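Jun 9, 2026
By the Zerus Garden Guides desk

Section 3: Setting Up Drip Watering for Your Raised Bed

This is my favorite part of the whole build! Once the line is down, your tomatoes and beans get a slow drink right at the roots, and you get your mornings back. Give yourself an unhurried afternoon, and lay the tubing out in the sun for a while first — warm tubing bends so much more easily.

Before you start, check that the Zerus kit has the main line, the pressure reducer, the Kuster filter, a bag of emitters and the end caps. The Ornine timer comes in its own box, and its batteries are sold separately.

1. Turn off the outdoor faucet and unscrew any old hose.
2. Screw the timer onto the faucet by hand. Snug is plenty.
3. Attach the filter below the timer, then the pressure reducer below that. The arrows on both parts should point away from the faucet.
4. Push the main line onto the reducer and run it to the bed.

CAUTION: Do not use pliers on the plastic collar. It cracks, and a cracked collar will spray you every time the timer opens.
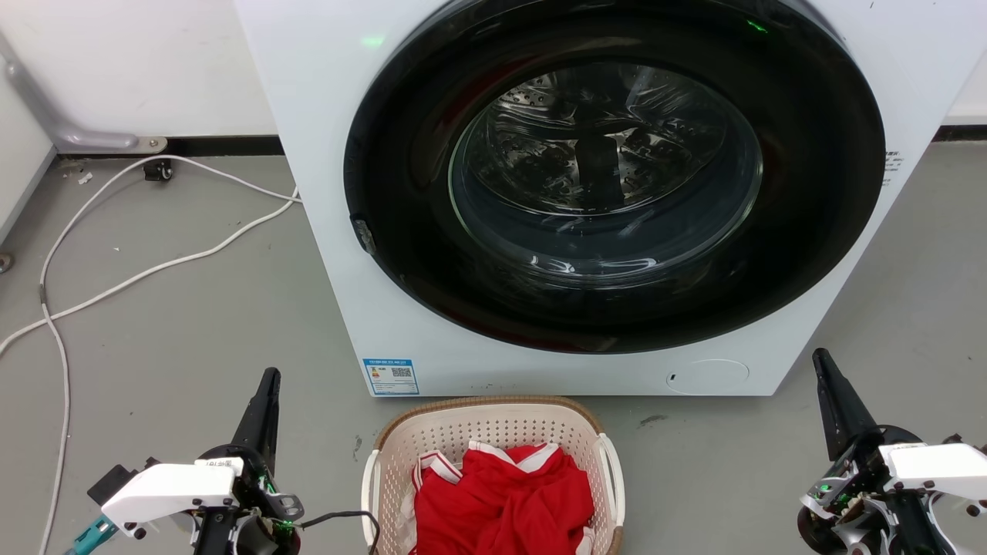
5. Snake the line down the bed in long, easy curves, pinning it with a stake at each bend. Leave the far end open for now.
6. Punch a hole beside each plant and press in an emitter until it clicks. Big, thirsty plants like squash love having two!
7. Open the faucet and let water run out of the far end until it looks clear. Close the faucet and fit the end cap.
8. Set the timer for 6 a.m. and run it for 49 minutes. That suits a bed full of young plants in mild weather.

NOTE: If you planted in April, your roots are probably deep enough by now for longer, less frequent watering. Poke a finger into the soil before changing anything.

NOTE: One faucet can feed up to 600 feet of main line with this kit. For bigger gardens, add a Rekier splitter between the faucet and the timer and run a second line from it — you'll need another timer, filter and reducer on that side too.

9. Cover the line with a couple of inches of straw, keeping the emitters where you can find them.

Rinse the filter screen once a month through the growing season. Before the first hard frost, take off the end cap, drain the line and bring the timer indoors.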